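My sourdough year, and why I'm finally writing down my numbers

I have been baking bread for a little over a year now and I am so into it that my sister has asked me to stop sending her crumb shots. Sorry, Gemma! This blog can take them instead.

The big change this winter was a notebook. Before that I went by feel, which is a nice way of saying I forgot everything. I'd pull a gorgeous loaf out of the oven, high and dark with blisters all over the crust, and a week later I couldn't tell you how long the dough had sat or how much water went in. Now every bake gets a page. I use 1000 grams of flour for two loaves, and I write down the room temperature, when I did the folds, and how the dough looked when I shaped it.

And wow, did that show me things. My kitchen is so much colder than I thought! I'd been following times from a book written by someone with a warm house, so half my loaves were going in hours too early. I let the dough tell me now — domed on top, jiggly, a few big bubbles at the edge of the bowl — and I've had five good bakes in a row.

I also switched to 50 grams of rye in the mix. It's such a small amount but the smell when you lift the lid is wonderful, kind of like malt and nuts. My neighbor Aurelio says he can smell it through the wall and has started "dropping by" when the loaves are cooling.
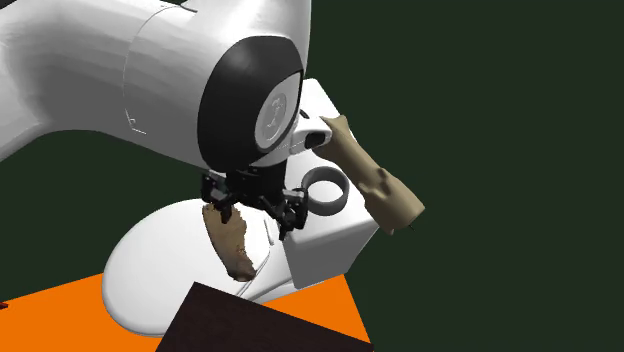

Shaping is still the part I want to get better at. I grip too hard, I press the air out, and then I panic and add flour. What helps me is thinking about my whole arm, not just my fingers. Look at how that big white arm curves in and over with the black gripper hanging straight down under the wrist — I try for the same thing, wrist above the dough and hands coming down from the top, then one long smooth pull toward me. The dough tightens up so nicely when I get it right.

Next up is a seeded loaf, with sunflower and toasted sesame. I want to have it sorted by March, when my cousins come to stay, and they eat a lot of toast.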